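Categories: Warehouse automation | Mixed-item handling | Work organization

Search this encyclopedia Go Advanced search

Robotic order packing at Jornholm

Robotic order packing at Jornholm is a work process used by Jornholm, a mail-order seller of bath goods, household items and small accessories. Arms with two-finger grippers move single items between trays, baskets and shelves, while staff check orders, restock and handle exceptions. The process was introduced in June and replaced hand picking on one of the company's packing lines.

Background

Before the change, each packer walked the shelves with a paper list, gathered the items and closed the parcel. The stock list held 2,969 articles, many of them soft or irregular in shape. Netted goods were regarded as the hardest group to automate, as they change shape when gripped and catch on their neighbors. Rigid, narrow goods such as pens call for a different approach angle and a closer grip.
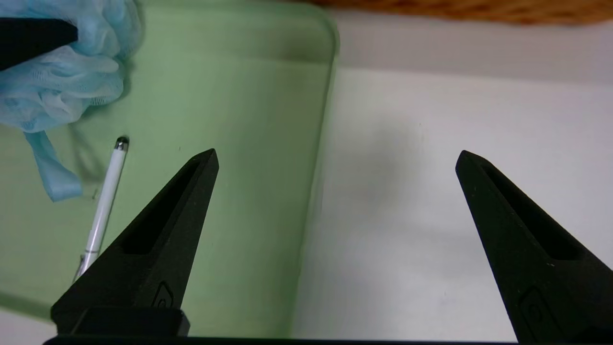
Renata Marciniak wrote in the staff newsletter that the sponges had never been the slow part of the job, and that the walking should have been dealt with first.

Changes to staff duties

The line was staffed by nine packers. Under the agreement reached before the introduction, all nine kept their positions, and their duties were divided between order checking and cell attendance. A cell attendant clears stopped arms, returns dropped goods to the tray and records the cause of each stop. Attendants change places with checkers every 2 hours.

New attendants receive 30 hours of paid training under Uldis Vanags. The course covers safe entry to the cell, restart procedure and the loading of trays. Packers with long service were asked to write the loading rules, which include turning hanging loops away from neighboring items where space allows.

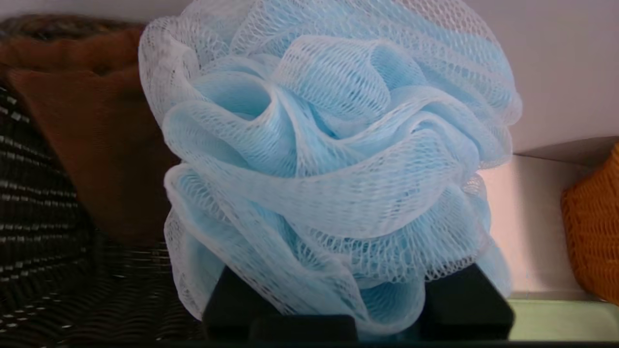
Light blue mesh bath pouf at the gripper fingers, with woven goods behind.

Physical and mental demands

Walking and reaching have decreased for most staff. Standing in one place has increased, and seating was added at the checking desks following a request from the line. Attendants also report that waiting for a stop is tiring in its own way, and that the pace of the day is now set largely by the equipment.

Pay grades were reviewed after the training program began. Attendants moved up one grade. Checkers did not, a point that remains under discussion between the company and its employees.

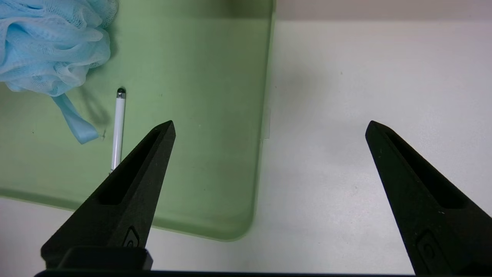 According to Hatem Hamdy, checking carries as much responsibility as attending a cell, and the two jobs should be paid alike as long as people trade places during the shift.

See also

Gindirano loading method
Soliman shift plan
Tray (materials handling)

Last revised February 15, 2019

Contact the editors | Copyright and reuse | Back to top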